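Refurb Corner: desktops for the reading room

Jul 3, 2026

The old desktops from the Trindier office are being worked through at last. They came to us in May, most of them with the side panels on and full of dust, and Mervin Melnyk has been keeping the list. There are 20 in the batch. The plan is to get the good ones into the reading room on Dremell Street before the fall classes start, and to use the rest for parts.

If you are coming in to help, please read through the notes below first. A few things have changed since the spring newsletter.

Cards and holders

Loose cards used to go in the shoebox by the door, and they came out with bent brackets and no label. Ginette Morin got tired of it and wrote up a new rule. Any card that comes out of a machine goes into a slot holder right away, upright, and stays there until it is either put back or logged as a spare. The holders are the gray ones in a row on the gray board, up against the aluminum bars. Green cards are easy enough to spot against the gray, but please still write the machine number on a strip of tape and stick it to the holder. Don't put tape on the card.

Keep cables off the board while you work. Coil them and set them to one side.

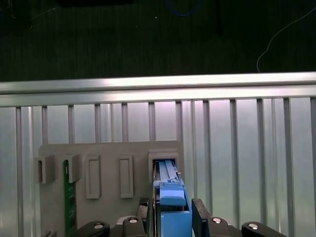
Opening up the Dells

Most people will be starting on these. With the cover off you can get at nearly everything: the green motherboard with the DELL logo printed on it, the silver power supply, the drive cage and the fan. Look the wiring over before you unplug anything. The thin colored wires along the edge of the motherboard run toward the fan area, and they are easy to snag with a sleeve or a screwdriver. Mélanie Penner suggests moving them with a finger - no tools - and she has done more of these than the rest of us.

Leave the power supply where it is unless the list says otherwise. It has an "80" efficiency badge on the side next to the UL mark, and we would like to reuse these units. Do not open a power supply for any reason.
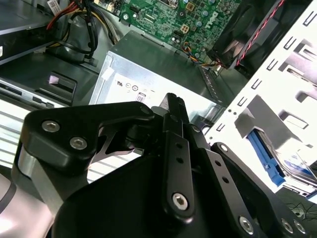
What we still need

Small screws, mainly. Jaxon Desjardins has sorted what we have into jars, and the short ones are almost gone. We could also use 2 more anti-static wrist straps and any SATA cables you have sitting in a drawer. Bumia has offered us keyboards, so please hold on to yours for now.

To sign up for a shift, leave your name with Adoración Escobar at the front desk or call extension 151. Shifts run 3 hours.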